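Notas para la charla: «Una rebanada, un plato, diez minutos de calma»
Olumide Igwe, encuentro de cocina doméstica de Sillow, octubre

Apertura (de pie, sin diapositiva)

Buenos días a todos, y gracias por madrugar. Empezar con la pregunta de siempre: ¿quién ha desayunado hoy sentado? Esperar las manos. Sonreír, seguir. Contar lo de mi cocina en Destitz, dos metros de encimera y una ventana que no cerraba, y cómo allí aprendí a querer la tostada. ¡Porque la tostada me parece una maravilla! Pan de ayer, calor, y de pronto toda la casa huele a domingo.

Aclarar pronto que hoy no vengo a hablar de recetas. Vengo a hablar de la mesa: qué cosas hay encima, cuáles usamos de verdad y dónde las dejamos. En el taller de Whitlock pasamos 24 desayunos apuntando eso mismo, con lápiz y libreta, y me lo pasé como un niño.

Primer bloque: el sitio de cada cosa

Tostadora cerca del enchufe, claro, pero con espacio para trabajar al lado. El plato, junto a ella. La mayoría de los paseos tontos del desayuno vienen de tener los platos en la otra punta (contar lo de mi cuñado, si hay ambiente; si están fríos, saltarlo).

Las manoplas, a la vista. En un cajón se olvidan y acabamos usando la punta de un trapo, que es como me quemé yo el pulgar. Para la tostada normal no hacen falta, pero en cuanto sale una bandeja del horno las quieres a mano, ya, sin buscar. Las acolchadas me encantan: se agarran bien y duran años si no las metes en la secadora.

Pasar la diapositiva. Dejar unos segundos en silencio.

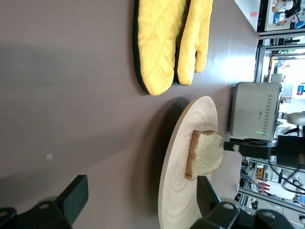 Rebanada en plato de madera, con la tostadora y las manoplas amarillas en la misma mesa.

Comentar el plato. ¡Qué bonitos son los anillos del torneado! Yo soy muy de madera para el pan: la tostada recién hecha suda sobre la loza fría y se ablanda por debajo, y en madera aguanta mejor. El borde levantado, además, recoge las migas. Se lava a mano, se seca de pie y de vez en cuando una gota de aceite mineral. Preguntar quién tiene uno guardado «para las visitas» y animarles a sacarlo mañana mismo.

Señalar también la corteza, más gruesa por uno de los lados. A mí es el trozo que más me gusta, y en casa nos lo peleamos.

Segundo bloque: el pan

Rebanada ni fina ni de albañil. Miga con poros, que la mantequilla tenga dónde meterse. Si el pan es de hace dos días, mejor todavía, tuesta más parejo.

Vaciar la bandeja de las migas, con la tostadora desenchufada y fría. Pedir que levante la mano quien lo haya hecho este mes (suele haber risas, dejarlas correr). En la encuesta de Hekarov respondieron 200 personas y muchas no sabían que esa bandeja existía. Y nunca un cuchillo dentro, por favor, por muy atascada que esté la rebanada.

Cierre

Proponer el ejercicio: esta semana, una sola mañana, preparar la mesa la noche antes. Plato, pan, manoplas en su sitio. Sentarse. Que me escriban contando qué tal.

Preguntas hasta las 11. Recordar que las hojas con el cuidado de la madera están en la mesa de la entrada, y que hay pan para probar.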